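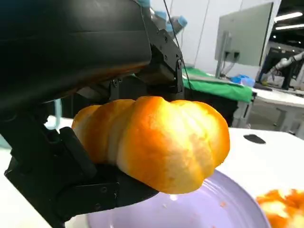
Cludance two-finger gripper: food handling

The Cludance picks up bread buns and other baked goods and sets them on a plate. It is sold for bakery counters and canteen kitchens, and we also get asked about homes. For homes our answer is no for now. It can plate a bun, but it does not clear the table or wash up.

Details
Jaw opening: 99 mm
Maximum load: 330 g
Cleaning: wipe down every 40 cycles
Service: every 2,000 cycles

Soft items need the low grip setting. Flaky pastry still sheds crumbs, so plan on someone wiping the counter.

Arm and mount sold separately. For a quote, write to Ngaio Mahuika at Britby.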